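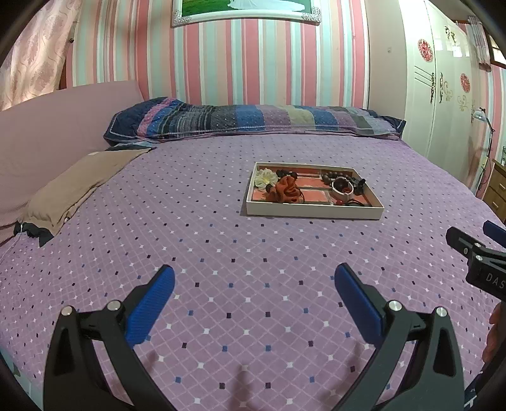
The purple sheets, back on the bed for summer.

I have been meaning to write about sleep for the longest time, and of course the reason I never got to it is that I was too tired. But it's Thu 2 July, the windows are open, I had a full night for the fourth time this week, and I feel like a person who could be trusted with a paragraph or two.

So, some background for those of you who only come here for the tomato updates. I used to be a wonderful sleeper. My mother liked to tell people I slept through a tree coming down on the garage (true, and I was sorry to have missed it). Then we moved to Tedusbridge, and I turned fifty, and somewhere in between those two things I forgot how to do it. I'd drop off fine at ten thirty and then at ten past three, bing! Wide awake, going over a conversation I'd had with a bank teller years ago.

I tried all the usual things. I gave up coffee after lunch, which made me sad and didn't help. I bought a pillow shaped like a peanut. I drank a tea that smelled like a barn — a nice barn, but still. My friend Benedita Cunha lent me a recording of rain on a tent, and all it did was make me get up and check the gutters.

What finally got me somewhere was a dull little conversation in April with Zeeshan Orakzai, who teaches the evening stretching class I go to when my knee allows. I was complaining, as I do, and he asked me what time I got up. Not what time I went to bed. I said it depended on the night I'd had. If it was a bad one I'd stay in bed until nine to make up for it, and on weekends later than that. He made a face and told me to pick a time and stick to it for 2 months, bad night or good night, Sunday or not.

Well, I picked six forty-five, and I want you to know I hated it. The first week I was so foggy I put the cereal in the fridge and the milk in the cupboard. I was short with everyone, including poor Salvador Tavares next door, who had only come over to ask if I wanted some rhubarb. (I did want some rhubarb. I apologized and made him a crumble.) But by the third week I was so properly sleepy at night that the three o'clock business started slipping to four, and then to five, and at five you may as well call it morning and listen to the birds.

The other change was the bed itself, or really the things around it. I had let our bedroom turn into a sort of second office, with the bills and the laptop and a box of photographs I was going to sort someday. I moved the whole lot down the hall. It took me most of a rainy Saturday, mainly because I stopped to look at the photographs. I put up heavier curtains, and I went back to plain cotton sheets after years with a slippery set that I never liked and kept only because they had been expensive. If you have a set like that, please let it go. Somebody at the thrift store will be thrilled.

I wash the sheets on Mondays now and hang them out if it's dry, and I do think there's something about getting into a bed that smells like outside. I don't know that there is any science in it. I just find I look forward to Monday nights, which I can't say I ever did before!

I still have bad nights. I had a dreadful one a couple of weeks ago after a late supper and a long phone call with my brother, and I lay there feeling that I'd undone all my good work. I got up at six forty-five anyway, grumbling, and the next night was fine. The part I'm still no good at is the phone. I tell myself I'm just checking the weather, and 20 minutes later I'm reading about somebody's kitchen renovation in a state I've never been to. Benedita keeps hers in a drawer in the hall and uses an old wind-up alarm clock, but I tried one of those and the ticking nearly finished me off.

If any of you know of an alarm clock that is quiet, doesn't glow, and can be worked by someone without her glasses on, please leave a comment. Tomatoes next week, I promise. The ones by the fence are finally doing something.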